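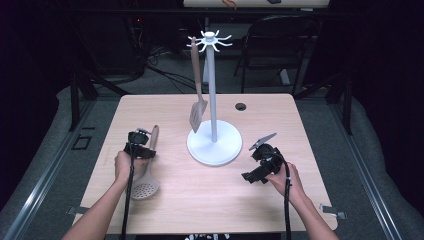
**What did the grant pay for between February and May?**

It paid for the second stage of the Werport hedgerow survey, the replanting of the Aler lane section, and the printing of the parish hedge map.

# Werport Hedgerow Project: second progress report to the Kofler Fund

May 2023

## Survey

The survey now covers all the field boundaries on the north side of the parish and most of those to the south. We have recorded 276 separate lengths of hedge. Each has been given a number on the map, a condition grade from A to E, and a short note on species, gaps, banks and ditches.

Blackthorn and hawthorn make up most of what we found, as expected. Field maple is more common than the old county records suggest, particularly along the stream. Elm is present as sucker growth in many places but rarely gets above head height before it dies back. We found spindle in two lengths only, both on the Vestent side.

The main fault is gappiness at the base. Many hedges have been flailed at the same height for years and have gone thin underneath. These were graded C or D. Grade E was kept for lines of remnant shrubs with more gap than hedge, and 41 lengths fall into that group. Most are beside arable fields, and several follow boundaries shown on the tithe map.

Two landholdings have not been surveyed. One changed hands over the winter and the new owners have asked us to wait until lambing is finished. The other has given permission for the footpath side only, so the inner boundaries will be left blank on the map and marked as not surveyed.

## Planting on the Aler lane section

Planting was held up by hard frost at the start of February and then by waterlogging at the lower end, where the field drain has collapsed. We planted the upper two thirds first and went back to the lower third when the ground could be walked on. The last whips went in later than we would have liked.

In total 1,133 whips were delivered and 1,113 were planted. The remaining 20 had dried roots when the bundles were opened and were not worth putting in. The nursery has credited them against the autumn order.

The mix was mainly hawthorn, with hazel, field maple, dogwood and a little crab apple. We used a double staggered row. Spiral guards were fitted throughout except on the last stretch near the gate, where we are trying a run of rabbit netting instead. The netting cost more to buy but took less time to put up. We will compare losses in the autumn.

Leaf break was slow but is now general along the upper part. The lower end is behind. We can't yet say how much of that is late planting and how much is the wet, and we would not want to give a survival figure before September.

## Hedge laying

We had planned to lay two lengths near the old pound. One was finished. The second had a blackbird building in it when we came to start, so it has been put back to next winter. The stakes and binders already cut for it are stored under cover, although the binders will be too brittle to use and will have to be cut again.

## The map

The first printing of the parish hedge map is done and copies are in the village shop and the library. Two mistakes have been reported. The bridleway east of the church is shown as a footpath, and one farm name is spelled wrongly. Both will be put right in the next printing. A correction slip has been added to the copies still in stock.

## Money

Spending is within the budget agreed for this stage. Plants and guards came in slightly under. Printing came in over, owing to a rise in paper prices after the quote had run out. We ask that the underspend on plants be moved to printing. No other changes are requested.

The drain at the bottom of Aler lane is the landowner's to repair and is not a charge on the grant. We have been told it will be done after harvest.

## Next stage

- Weed the new planting by hand in June and again in August
- Survey the holding that has asked us to wait
- Check losses in September and order replacements
- Recut binders and lay the second length by the pound

The next report will be sent once the September check has been written up. The full survey sheets can be supplied before then if the Fund would like them.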